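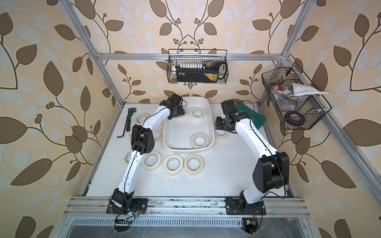
Rohani Halim asked whether the tape task should stay on the list at all, given that operators were still dropping rolls on the way to the tray when driving both arms from the leader handles. Azlan Liew replied that the drops were mostly on the left side and that he would sooner fix the handle mapping than lose the task. Agreed to keep it.

2. Demonstration counts
Target for the tape task remains 400 accepted demonstrations. Total across all tasks at the Kakis bench is 2680. Of the tape recordings reviewed, 116 were rejected, mainly for long pauses before the grasp. Rohani asked that rejected recordings be kept in a separate folder and not deleted.

3. Operator instructions
Discussion on whether both arms may reach into the tray at the same time. Azlan in favour, Rohani against until new operators have had more practice. Left as is — one arm places while the other waits clear.
Operators are to vary where the rolls start out on the table. Several recordings from one shift began from nearly the same layout.

4. Hand guiding
The Lelletti group would like to try moving the arms by hand for the first part of each reach. Azlan noted that hands and sleeves would then show up in the recordings. Trial of 3 sessions approved, to be labelled separately from the remote control data.

5. Bench upkeep
Wipe the tabletop at changeover. Sunero to quote on spare gripper fingers — no reply so far.

Actions
Azlan: left handle mapping, before the January meeting.
Rohani: revised operator sheet.
Hand guiding labels: to be assigned.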